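# Moving the build servers off a single package manager: an interview with the infrastructure lead at Casside

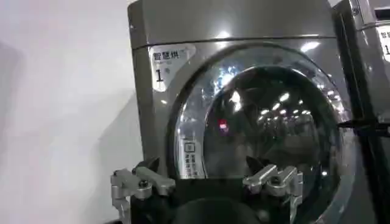
The infrastructure team at Casside maintains the build and test servers used by every product group in the company. Until April, those servers ran a mixture of Linux distributions that had accumulated over several years. The team has since moved them to a single set of container images, built from source definitions and stored in an internal registry named Parkeo. The infrastructure lead agreed to speak to us about the work, on the usual understanding that staff are quoted by role.

Asked how the old arrangement came about, the lead described it as a matter of separate decisions that had each been sensible when they were made. "One group needed a newer compiler, so it chose a distribution that shipped one. Another had a supplier who would only support an older release. We ended up with 4 package managers and a set of shell scripts that tried to hide the differences between them. The scripts were the part that hurt."

Those scripts, known internally as Skata, had grown to 200 files. Their purpose was to install the same tools on any machine, whatever it was running. In practice, the lead said, two machines prepared on the same morning could finish with different versions of the same library.

"A developer would report that a test failed on the server and passed on a laptop. We would spend an afternoon on it and find a difference in the third decimal place of a version number. You cannot bill that afternoon to anyone, and you cannot plan for it either."

The team considered keeping Skata and pinning every version inside it. A trial of that approach was stopped after one product group had been converted. Packages that had been pinned were withdrawn from the upstream mirrors, and the scripts then failed outright. Running a full private mirror for each distribution was thought too costly in storage and in staff time.

Containers had been proposed before, and turned down on grounds of security. The earlier proposal would have required a background service with full administrative rights on each server. The lead said that the objection had been a fair one. "We went back with a rootless set-up, where the build runs under an ordinary account. The security group asked for changes to the way we handled signing keys – quite reasonable changes – and then approved it."

The move was carried out in stages, with 40 servers in all. Each product group was given a base image and a short text file in which to list its additional packages. A group could keep its old server running beside the new one until it was satisfied that both produced the same output. Most groups did so for a fortnight. The group responsible for the Domański reporting module kept both for much longer, owing to a font rendering fault which appeared only in the new environment.

"The fault was ours," the lead said. "The base image had no locale set. On the old servers somebody had set it by hand years ago, and it was not written down anywhere. Accented characters came out as question marks in the page headings. It was a one-line correction once we knew where to look."

The lead was more guarded about build times. Clean builds are slower than they were, as each one begins by fetching its image from Parkeo. Repeat builds are quicker when the cached layers can be used, but groups that change their package lists often see little of that benefit. A second copy of the registry is planned for the other office, where the network link has been the main cause of delay.

On the question of developers' own computers, the policy has been left open. Staff who use Windows may run the same images through the Linux subsystem, and the team publishes instructions for doing so. File access across the two systems remains slow, and the advice is to keep source code on the Linux side. "We do not insist on it. Some people have a way of working that suits them, and the server will build their code properly in either case."

Skata has been archived and is now read-only. 2 of its scripts are still called each night by the backup system, and the team expects to replace them when the backup contract is next reviewed.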